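How do you store colored tape so the rolls stay clean on the edges?

Posted by Farouk, 13 June 2022

I have many rolls of colored adhesive tape for labeling boxes and jars. Until now I kept them in a drawer, and the sides become sticky and full of dust. I want to move them to something open on the table. Is a plastic basket good for this, or do I need a box with a lid? I work in a small room in Dorkinwood and I have not much space.

Hicham Radwan

I use a basket and I am satisfied with it. I had a closed box before, and I always forgot which colors were inside.

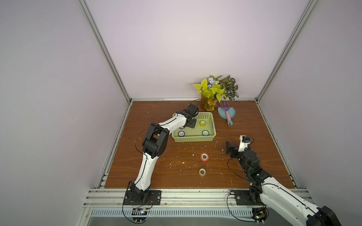 Dust is mostly a problem of the table, in my experience. Wipe the wood before you put any roll down on it. Small white specks like the ones lying around the pink-and-white roll and the clear roll will stick to the side of the tape very quickly. A basket with perforated sides, like the green one, lets the fine dirt fall out when you shake it. I wash mine every 3 weeks with dish soap and let it dry well before the tape goes back.

Also, please put the rolls flat and in one layer. When they are piled up, the lower ones get pressed and the glue comes out on the side, especially in August.
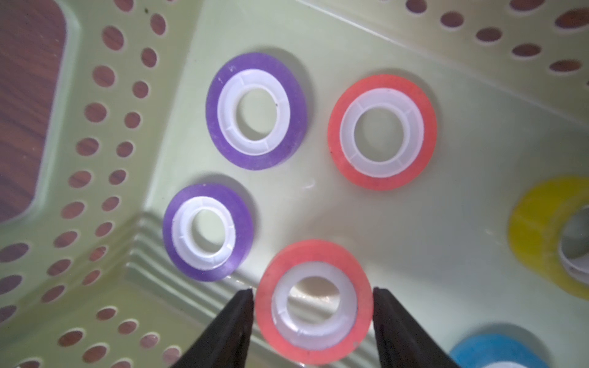 If the edges are already sticky, rub them with a little baby powder on a dry cloth. Two minutes for each roll is enough. Do not use water, it makes the cardboard core soft. With a plastic core it is less dangerous, but the tape itself does not like it.

Namurberg

I just put them on a stick. Works fine.

Brernum

I agree about one layer. For me a lid is still better, my cat sleeps on everything which is open. Old cookie tins are good and cost nothing.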